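I've been promising myself for months that I'd write something about the hut at Kukadow, and now that the weather has turned and I've got a pot of tea beside me I have run out of excuses. Fair warning, this is going to wander a bit.

For those who haven't been up that way, Kukadow is the old summer grazing country above Wirnurholm, the sort of place where the road gives up well before the hills do. The cattle used to be walked up once the snow had gone, and somebody had to stay up there with them until the cold came back, so the families put up huts. Most have fallen in or burnt. The one I'm so fond of is still standing, more or less, on a shoulder of ground at 898 metres with snow gums along the back of it and a creek you can hear but have to hunt for.

It's slab-walled, which for anyone who didn't grow up with a father who stopped the car at every old shed means that the walls are split timber set upright, side by side, in a groove cut into a heavy log at the bottom. No sawmill, just a maul and wedges and whoever had the patience. You can still see where the grain wandered off and took the split with it, and the next slab has been trimmed with an adze to match. I could look at that one wall all afternoon. (I have done. My sister brought a book.)

The gaps were packed with clay and chopped grass, and later on with newspaper, layer over layer of it pasted up with flour and water. What's left is mostly the colour of weak tea. There's a bit of a seed catalogue near the door, and higher up a column of shipping news, which tickles me every time, because you could hardly get further from a ship.

The chimney is the part people take photos of, and fair enough. It takes up nearly the whole of one end, stone to about shoulder height and flattened iron above that. The hearth is wide enough that two people could sit inside it, one each side of the fire, and I'm told they did. I sat in there myself in June with a thermos and my coat done up to my chin and could feel the draught going straight up past my ears. It must have eaten wood by the cartload.

There was never a proper window. There's an opening with a shutter on leather hinges, or there was leather once, now it's a strip of old conveyor belt that some kind soul has nailed on. The door faces north-east and you have to duck. I'm not tall and I still have to duck, and I still forget.

Now, the name. On the parish map it's marked as Blomqvist Hut, and I had always taken that to be the builder. Then last winter I spent a very happy morning in the reading room down at Wirnurholm going through the run lease papers, all 291 pages, a good half of them about fences. Blomqvist turns up as the name of the lease block, and the hut is only ever called "the dwelling". The lease allowed for 400 head over the summer and required "a dwelling of not less than one room", and one room is precisely what they built. I do love that. I can just see them pacing it out.

So who put it up? I still can't tell you. There's a chance it was shifted from somewhere lower down, since a few of the slabs have mortises in them that don't line up with anything. Huts did get moved. You numbered the timbers, stacked them on a sledge and off you went. I found what might be a Roman numeral chiselled into the foot of one corner post, or it might be where somebody tested a chisel. I have changed my mind on it twice since breakfast.

The walk in from the Nandiven gate is 11 kilometres return and mostly kind, apart from one steep pinch after the second creek crossing where I always have to stop and pretend to admire the view. Take more water than you think. The track is easy to lose on the open flat, so keep the gums on your left and look for the old stockyard posts, grey as bones and leaning every which way. Please don't light a fire in the hearth, however much it seems to be asking for one. The iron is rusted right through in places and that roof is very dry underneath.

I've been slowly typing up my notes ever since, the measurements and the lease bits and a rather wobbly floor plan, and I'd hoped to have the lot finished before spring. It hasn't happened. 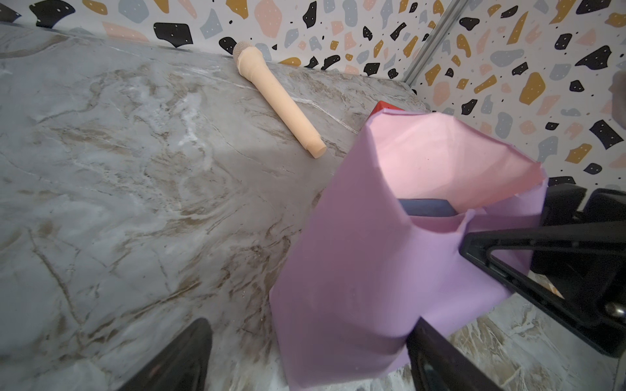
Marble pattern below, terrazzo wallpaper behind.

Anyway, back to the hills. What I'd dearly like to find is anybody whose family had stock up at Kukadow in the later years, when the hut was still used every season. There's a bunk frame along the back wall with sapling rails, and some wire hooks in the rafters that I've been puzzling over. They might have been for meat bags, or for keeping the flour away from the rats. If your nan or your uncle ever talked about it, even a scrap, I would be so pleased to hear. Leave a comment underneath or send me a note through the contact page.

I'm hoping to get back up once the creeks have dropped, with a better tape measure and a torch that works, and have another look at that corner post. If I find a second numeral I'll be unbearable about it.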